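About Us

Rafferty Shoe Repair has been fixing shoes in Zultolside since 1967, which makes us older than most of the shoes we see and younger than a few of them. There was a Rafferty once. He sold the business, kept his good hammer and moved to the coast, and the name stayed because the sign was paid for.

We are a small shop. We resole, reheel, stretch, stitch, patch and dye. We also replace zippers on boots, a job that takes longer than anyone believes and costs what the zipper decides it costs. We do not cut keys. People ask every week, and we would like to have it in writing somewhere.
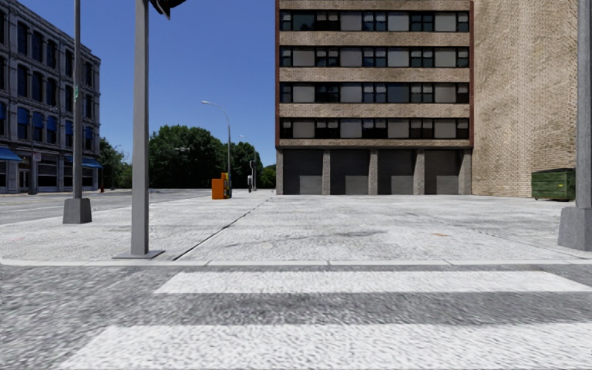

Most of our customers walk to work, so we see a lot of worn heels, nearly always on the outside edge. You can learn a fair amount about a person from a heel, but we keep it to ourselves. If you bring your shoes in while there is still some heel left, the bill will be smaller. If you bring them in after that, we will fix them anyway and only sigh in the back room.

In the 1990s the shop was bought by Clasolon, a luggage company that thought shoes and suitcases would get along. They put in new lighting, a suggestion box and a loyalty card with a cartoon boot on it. When they lost interest, the people at the benches bought the place back. The lighting was good, so we kept it. The cards are still honored if you can find yours. The suggestion box holds tacks. 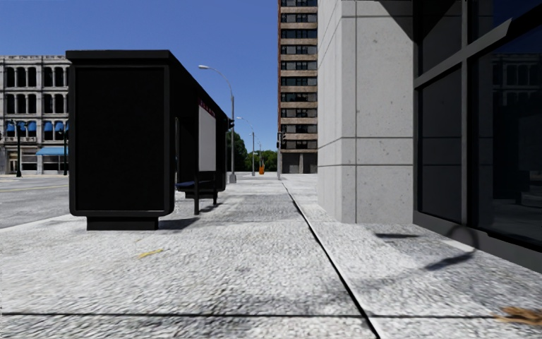 Our finishing machine is a Stuvus, bought secondhand and repaired so many times that we may have built it ourselves by now. It sands, trims and polishes, and it makes a noise in the mornings that new customers take personally. Parts for it are no longer made. We have a drawer.

Some practical matters. Heels are usually ready in 2 days. Full soles take longer, and anything with a welt takes as long as it takes – please don't plan a wedding around it. We stay open late on Thursday for people with jobs. Every pair gets a paper ticket, and the ticket is how we find your shoes, so "they're brown" will not speed things up. Ticket 2235 has been waiting on the top shelf for a very long time. They are tan loafers, nicely resoled, and we would love to see them go home.

We take cash and cards. Shoelaces are by the register, and the short ones are on the left.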